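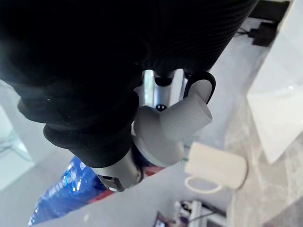
August, 6:40 am
By Alaric Whitlock

Call off the junior final or play it. Pick one. What the league did at Welville was neither, and I'm still cranky about it.

For those who weren't there. Under-16 footy, Welville against Stasine, three quarters done, Welville up by 18 points. Lightning out past the silos. Umpire takes the kids off, fair enough, no argument from me. Then we wait. And wait. Fifty minutes in the sheds, no word, parents ringing the league office and getting a recorded message. Then a text goes round saying the match is a draw and both sides will replay the whole thing in a fortnight.

A draw! At 18 points up.

Look, I coached against Stasine for years and I've got no beef with them. Their coach, Kartini Siregar, told me straight out she'd have taken the loss. "We were getting flogged in the middle," she said. Her words. She also said half her kids have a school camp on the replay weekend, so she may not feild a full side. Great result all round.

The rule book does cover this. Sort of. There's a line saying a match stopped after half time can stand "at the discretion of the league". That's the whole line. Discretion is fine when someone is there to use it. On the day the only league official at the ground was Hnat Kostiuk, who was running the gate and had been told he couldn't make the call. So who could? Still waiting on that one.

Meanwhile the senior comp has a proper rule. Past three quarter time, the score stands. Simple. Fits on a beer coaster. Why the kids get a mushy version I don't know. I've heard the argument that juniors should always get to finish thier game, and there's something in it. Kids want to play. But a replay isn't finishing the game. It's wiping it. Ataahua Te Moana kicked four that day, best game of her life, and on paper none of it happened.

And money. Welville has to hire lights and a trainer again. The club reckons $2,000 all up. That's a lot of sausages. Hudach, who sponsor the juniors, have chipped in a bit but they shouldn't have to.

So, my fix. Copy the senior rule, word for word. Put one person at every final with the power to decide, name in the program, phone switched on. Give them a time limit, half an hour, then it's called.

The replay is at Levchenko Oval, 9 am start. I'll be there, grumbling. Bring a coat.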